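To: Handling Cells Good Practice List
From: Secretariat, Fuswood Working Group
Date: 23/01/2022
Subject: Re: Clause 17, containers placed on the floor

Dear members,

Thank you for the replies received on the draft. The Secretariat answers below the point raised by the Waka delegation in December.

> Clause 17 says that a bin must stand "on a firm and level base".
> Our sites often use a flat cardboard box to bring the bin up to
> a better height. Is this allowed? We would also ask whether packing
> material inside the bin counts as part of the load.
> Waka delegation

On the first question, the draft does not forbid cardboard. It asks that the base be flat, that it carry the full bin without sagging, and that it be checked at the start of each shift. A base that has been crushed or has become damp must be replaced.

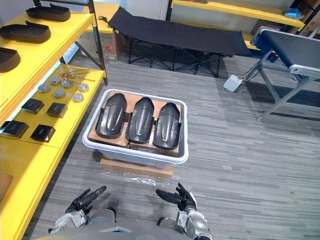 On the second question, packing placed under or around parts does count as part of the load. It changes the height at which the hand meets the part, and the site record should therefore state what packing is used. Plastic film and similar waste should be cleared from the floor before the robot is started. The Jostetti comments asked for this to be a firm duty, and the wording has been changed from "should" to "shall" in paragraph 2.

Members are also asked to look again at the section on wrist cameras. Nechyporuk proposed that sites keep a sample of close-range views, including those that are out of focus, so that reviewers can judge how much of the view is taken up by the housing. The Secretariat supports this proposal. Blurred views are not to be removed from the sample.

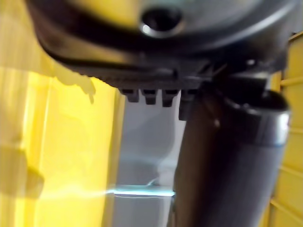

Wrist camera view at close range, with dark housing across the upper part and a cylinder with a silver rim at lower right.

The limit of 1,000 stored views per site remains unchanged. Comments on either section should quote document number 357 and the paragraph concerned, and should be sent to the list and not to the Secretariat alone. Sites with no wrist camera may mark that section "not applicable".

Yours faithfully,

The Secretariat
Fuswood Working Group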